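4.3 Der Karton als Zwischenzustand: Befunde aus den Umzugstagebüchern

Die Tagebücher erwiesen sich als die mit Abstand reichste Quelle der gesamten Erhebung. Während der Fragebogen (Abschnitt 4.2) vor allem abbildet, was Haushalte über ihre Ordnung sagen, geben die Einträge wieder, was zwischen Auszug und Einzug tatsächlich mit den Dingen geschieht, und zwar in einer Detailfülle, die uns bei der Auswertung immer wieder überrascht und begeistert hat. Aus den 400 teilnehmenden Haushalten in Wondmont und Stindham liegen 1216 auswertbare Einträge vor. Berücksichtigt wurden alle Einträge, die mindestens ein Behältnis und eine Handlung nennen; reine Terminnotizen („Schlüsselübergabe 14 Uhr“) blieben außen vor.

Beim Kodieren zeigte sich früh, dass die in der Literatur übliche Zweiteilung in „verpackt“ und „ausgepackt“ für unser Material zu grob ist. Zwischen beiden Zuständen liegt eine Phase, die in den Einträgen sprachlich auffällig gut markiert ist. Die Schreibenden sagen „halb offen“, „angefangen“, „durchgeschaut“, „steht noch“, in Stindham auch „am Werden“. Wir fassen diese Phase unter dem Begriff des schwebenden Kartons zusammen. Ein schwebender Karton ist geöffnet, sein Inhalt ist wenigstens teilweise bekannt, über dessen endgültigen Platz ist aber noch nicht entschieden. 700 der 1216 Einträge enthalten mindestens einen solchen Karton. Das ist mehr als die Hälfte des Korpus und deutlich mehr, als wir nach der Vorstudie in Valness erwartet hatten.

Dauer des Schwebezustands

Wie lange ein Karton schwebt, hängt weniger von seiner Größe ab als von der Mischung seines Inhalts. Sortenreine Kartons (Bücher, Teller, Akten) werden meist am Tag des Öffnens geleert. Bei gemischten Kartons zieht sich derselbe Vorgang über mehrere Sitzungen hin, oft mit langen Pausen. Besonders ergiebig sind hier die Einträge, in denen ein und derselbe Karton wiederkehrt. In einem Haushalt aus Wondmont taucht er im März als „Flurkarton“ auf, im Mai als „der Karton mit den Kabeln und den Servietten“ und im Juli nur noch als „der Karton“. Die Bezeichnung verliert also mit der Zeit an Inhalt und gewinnt zugleich einen bestimmten Artikel, der keiner Erläuterung mehr bedarf. Wir halten diese Beobachtung für eine der schönsten des ganzen Projekts, auch wenn sie sich nur an den längeren Tagebüchern nachvollziehen lässt.

Beschriftungen spielen dabei eine zwiespältige Rolle. Sie verkürzen das Suchen, verlängern aber in manchen Fällen das Schweben: Wer weiß, was im Karton ist, hat es mit dem Auspacken weniger eilig. Mehrere Teilnehmende berichten von Kartons, die über zwei Umzüge hinweg dieselbe Aufschrift trugen und in der neuen Wohnung zwar geöffnet, dann aber wieder an die Wand geschoben wurden. Aufschriften wie „Diverses“ oder „Rest“ verhalten sich anders. Sie wecken Neugier und führen zu frühem Öffnen, aber zu spätem Leeren.

Wiederverwendung der Behältnisse

Ein zweiter Strang der Auswertung betrifft den Karton selbst. In 200 Einträgen wird ausdrücklich erwähnt, dass ein Behältnis nach dem Umzug eine neue Aufgabe erhielt. Genannt werden Altpapiersammlung, Spielzeugablage, Winterlager für Schuhe, Nachttisch, Katzenplatz und, in einem sehr liebevoll geführten Tagebuch, eine Anzuchtstation für Tomaten. Um diese Umnutzungen vergleichen zu können, haben wir sie nach dem Karunaratne-Schema geordnet, das nach Eingriffstiefe unterscheidet: Der Karton bleibt unverändert, wird in der Form angepasst (Klappen eingeschlagen, Rand gekürzt) oder wird zu Material für etwas anderes.

Die mittlere Stufe verdient besondere Aufmerksamkeit. Das Einschlagen der Klappen ist eine kleine, fast beiläufige Handlung, doch sie ändert den Status des Behältnisses gründlich. Ein Karton ohne sichtbare Klappen gilt in den Tagebüchern häufig nicht mehr als Umzugskarton, sondern als „Kiste“ oder „Korb“. Die Umbenennung geht dem Umzug an einen festen Platz oft voraus. Man könnte sagen, der Gegenstand ist sprachlich bereits eingerichtet, während er räumlich noch im Weg steht. In Stindham ist dieser Wechsel der Bezeichnung häufiger belegt als in Wondmont, was mit dem dortigen Sprachgebrauch zusammenhängen kann; „Kiste“ hat dort insgesamt einen breiteren Anwendungsbereich.

Orte des Sortierens

Sortiert wird dort, wo eine freie waagerechte Fläche in bequemer Höhe verfügbar ist. Der Esstisch scheidet in den ersten Tagen meist aus, weil er selbst zum Ablageort geworden ist, und der Fußboden wird zwar viel genutzt, in den Einträgen aber fast durchgehend beklagt (Rücken, Knie, Staub). Das Bett hat demgegenüber erstaunlich viele Vorzüge. Es ist früh aufgebaut, von mehreren Seiten zugänglich, groß genug für kleine Haufen neben dem Karton und verzeiht es, wenn etwas fällt. Offene Kartons auf dem Bett (Abb. 4) sind in den Tagebüchern denn auch ein wiederkehrendes Motiv.

Hinzu kommt eine zeitliche Eigenschaft, die kein anderer Sortierort besitzt: Das Bett muss am Abend frei sein. Damit setzt es dem Schwebezustand eine natürliche Frist. Einträge mit dem Sortierort Bett enden auffallend oft mit einer Entscheidung, und sei es die, alles zurück in den Karton zu legen. „Um 23 Uhr war Schluss, weil ich schlafen wollte“, heißt es in einem Tagebuch aus Wondmont, und fast wortgleich findet sich der Satz in weiteren Haushalten. Auf dem Fußboden fehlt diese Frist, und entsprechend lang bleiben die Haufen dort liegen.

Gästebetten bilden eine aufschlussreiche Gegenprobe. Sie bieten dieselbe Fläche und dieselbe Höhe, aber keine Frist, und in den wenigen Haushalten, die über ein solches Bett verfügen, wird es regelmäßig zum Dauerlager. Für künftige Erhebungen möchten wir deshalb anregen, den Sortierort zusammen mit seiner nächsten anderweitigen Nutzung zu erfassen. Der Mehraufwand ist gering, und die Verbindung beider Angaben erklärt in unserem Material mehr als die Wohnungsgröße oder die Zahl der Personen im Haushalt. 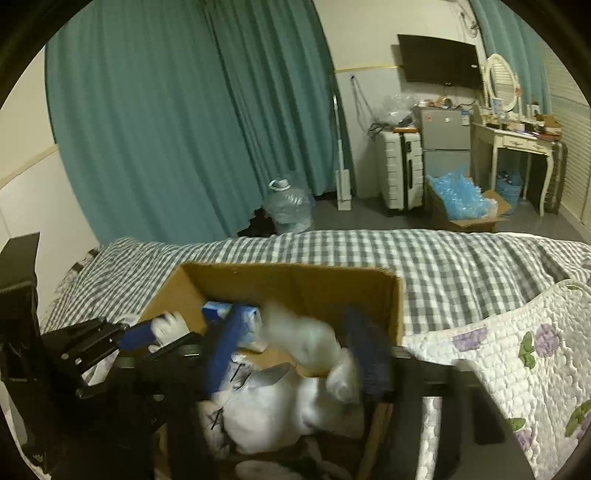
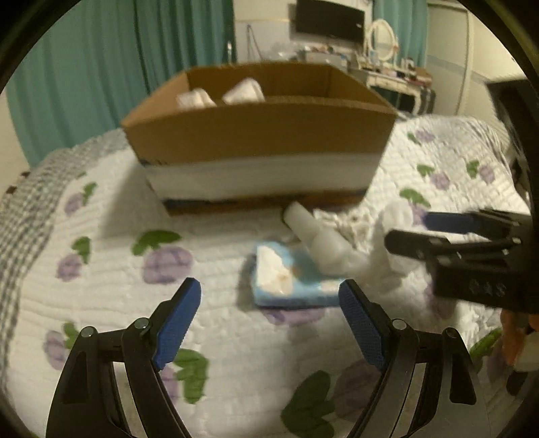

Abb. 4: Offene Kartons auf einem Bett.

Einschränkend ist festzuhalten, dass Schlafräume in den Tagebüchern vermutlich seltener genannt werden, als sie genutzt wurden. Einige Teilnehmende haben Zimmerangaben weggelassen oder nur „oben“ und „hinten“ notiert. Diese Einträge sind in der Auswertung der Sortierorte als unbestimmt geführt und werden in Abschnitt 4.4 gesondert behandelt.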